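April, bench notes, glue line trials

Second round on the mug handle repair adhesive. Trastix sent the new batch in 200 ml tubs, thicker than the old one and a shade more yellow. Stirred both tubs before drawing off any, since the filler had settled to the bottom of the old batch and I suspect that is what spoiled round one.

Cut the test strips from the Ertürk tile, glazed side masked. Sanded the break faces with 200 grit, wiped with alcohol, left to dry under the hood. Clamped with the small spring clamps. The Vaka clamps are too strong for this and squeeze out most of the glue.

Cure was 17 hours at room temperature. Should have been a full day, but the oven was booked for the afternoon and I wanted the strips in before that. 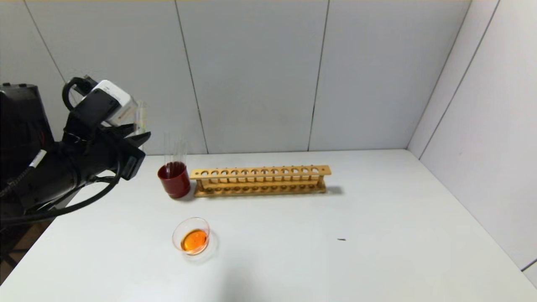

Ertürk wrote back that the glaze on this tile line changed over the winter, and that we should expect a weaker bond wherever any glaze is left on the edge. They suggest a second pass with the sanding block, wet, and a rinse in plain water before the alcohol.

Did that on the remaining strips. Edges look cleaner under the loupe. Two chipped at the corner and went in the scrap bin.

Soak test set up in the Flukon bath at 2:00. Old batch on the left rack, new batch on the right, labels in pencil because the marker washed off last time. Bath reads a little low on the dial, so go by the glass thermometer.

To do: order more masking tape, ask Trastix for the shelf life once a tub is open, pull the first strips before lunch tomorrow and write the loads on the back page.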